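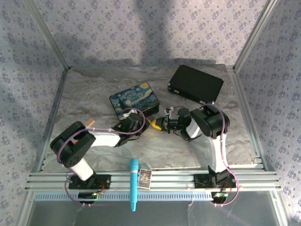

Hirnora Releases Edik, a Planning and Budgeting Workbook for Two-Arm Bench Cells

SKUNDALTHORPE, Aug 11, 2026 - Hirnora, a supplier of bench-scale automation equipment, today released Edik, a planning workbook for organizations preparing to buy or expand two-arm robotic work cells. The workbook covers equipment selection, site preparation, installation, spares, operator time and end-of-life replacement. It is available at no charge to customers and to any organization that registers on the Hirnora website.

Edik is intended for university laboratories, contract test houses and small manufacturers that purchase bench cells out of an annual equipment budget. Buyers in this group usually receive a quotation for arms and controllers and must assemble the remaining costs themselves. The workbook places those costs in one file and ties each of them to a date on which the money is committed.

"The quotation covers the hardware. Most of the questions we get in the first year are about items that were never on the quotation," said Canan Duman, head of applications at Hirnora. "Fixtures, spare cables, a second set of fingertips, the bench itself. Each one is small. They arrive in different months and they come out of different accounts, so the total is hard to see until the year has closed."

Basis of the workbook

Edik was compiled from the purchase and service records of 31 bench cells supplied by Hirnora. All of the cells use two arms on a shared base rail with overlapping reach. The records were reviewed line by line and sorted into 178 cost items, which form the master list in the workbook. Users delete the items that do not apply and enter their own prices for the ones that do.

No prices are supplied with the workbook. Hirnora considered including typical values and decided against it, as labor rates, freight and tax treatment differ too widely between sites for a default number to be useful. Each item instead carries a note stating who normally supplies a quote for it, when in the project the order is normally placed, and whether the item is usually treated as capital or operating expense.

Contents

The workbook is divided into five sections.

Cell definition. The user enters the number of arms, the required reach and payload, the type of end effector and the objects to be handled. Object entries ask for size, weight, surface finish and whether the object is rigid, hinged or flexible. Tasks in which both arms hold the same object at the same time are entered separately from tasks in which the arms work independently, as the first type sets tighter requirements for mounting stiffness and controller timing.

Site preparation. This section covers the bench, rail frame, work surface, enclosure, power, network and lighting. Particular attention is given to the work surface. A change of surface pattern or reflectivity after cameras have been set up commonly requires the camera settings to be checked again, and the time for this is rarely budgeted. The same applies to wall coverings inside an enclosure. The workbook includes an entry for each planned change of surface or background over the year.

Installation and acceptance. Entries cover unpacking, mounting, cable routing, calibration and acceptance testing. The acceptance template calls for 100 consecutive cycles of a task selected by the buyer, with every stop recorded together with its cause. The template may be attached to a purchase order. Hirnora accepts it as a condition of final payment on its own cells.

Operation and spares. This section lists consumables and wear parts with a blank for local lead time. It also includes operator hours, which made up the most frequently underestimated line in the records reviewed. Time spent laying out and resetting objects between cycles is entered on its own line. Object replacement has its own line as well, as handled objects wear, deform and go missing.

Replacement and disposal. The user enters an expected service life for each major assembly. The workbook then places the replacement cost in the year in which it falls. A separate line covers the data and software work needed to move existing tasks to new hardware.

Cable management

One part of the installation section has been expanded in response to comments from early users. External cables on bench arms run along the links and across the shoulder and wrist joints, and must have enough slack to allow the full range of motion. Too little slack loads the connector. Too much allows the cable to catch on fixtures or on the other arm. The workbook includes a routing check to be carried out at the limits of travel for each joint, first with each arm alone and then with both arms moving. It recommends that one complete replacement cable set per cell be included in the original order.

Cables bought later as single items are subject to separate freight and, at many institutions, a separate approval. In the records reviewed, the approval frequently took longer than the delivery.

Field use before release

Paewai, a contract test laboratory that evaluates handling methods for packaged consumer goods, used a pre-release version of Edik to plan the addition of two cells to its test area. The laboratory's original request covered arms, controllers, grippers and installation. After completing the workbook, Paewai revised the request to include enclosure panels, a second work surface, a spares kit and technician hours for changeovers.

"We had the changeover hours in the wrong budget," said Glenys McKinnon, operations manager at Paewai. "They were being absorbed by the test group and did not appear against the equipment. Once they were moved, the second cell looked more expensive and the first cell looked more expensive too. We bought one, and moved the other to the next budget year."

McKinnon said the laboratory also changed the order in which it placed its purchases. Fixtures and test objects were ordered ahead of the arms so that they would be on site for acceptance testing.

"Previously the arms would be mounted and we would be waiting on a box with a lid," McKinnon said.

Paewai reported two faults in the pre-release version. Items marked as leased were counted in the capital total, and the calendar did not accept a budget year that starts in a month other than January. Both have been corrected in the released version.

Planning calendar

Edik contains a calendar covering 12 months from the date of budget approval. Orders, deliveries, site work and acceptance are plotted against it, and the workbook flags any item whose entered lead time extends past the date on which it is needed. Commitments and payments are shown on separate lines. Organizations that must spend or return funds by a fixed date can enter that date, and the workbook lists the items at risk.

A single-page summary can be printed for submission with a capital request. It shows purchase cost, first-year operating cost, annual operating cost thereafter and scheduled replacements. The layout of the summary is fixed, so that requests for different cells can be compared side by side. The supporting pages can be rearranged as required by the user's own accounting department.

Limits of use

The workbook applies to bench-mounted cells only. It does not cover floor-mounted arms, mobile platforms or production lines with conveyors. It is not a safety assessment and does not replace one. The cost of a safety assessment is included as a line item, and the workbook will not produce the summary page while that line is blank. A value of zero is accepted if the user enters the name of the person responsible for the assessment.

The workbook is not limited to Hirnora equipment. Sections that refer to mounting plates, rails and cable sets use general terms, and the cell definition section may be sent to several suppliers as part of a request for quotation. Hirnora does not receive a copy of completed workbooks unless the user sends one.

Availability and support

Edik is supplied as a spreadsheet file with a printable guide. Registration requires a name, an organization and an email address. Registered users will be notified of revisions, and the first scheduled revision, planned for January, will add entries for cells with shared controllers and for sites that move a cell between rooms.

Hirnora applications staff will review a completed workbook on request for customers with an open quotation. The review covers missing items and scheduling conflicts. It does not cover the prices entered by the user. Requests should include the quotation number and the intended date of budget submission.

Existing customers may request the service history of their own cells in a format that can be pasted into the operation and spares section. Histories are supplied by serial number.

About Hirnora

Hirnora designs and supplies bench-scale robotic work cells, mounting systems and spare parts for laboratories and light manufacturing. The company is based in Skundalthorpe, where it operates an assembly shop and a demonstration area. Visits to the demonstration area are by appointment, and visitors may bring their own objects for handling trials.

Media and technical inquiries: Canan Duman, Applications, Hirnora, Skundalthorpe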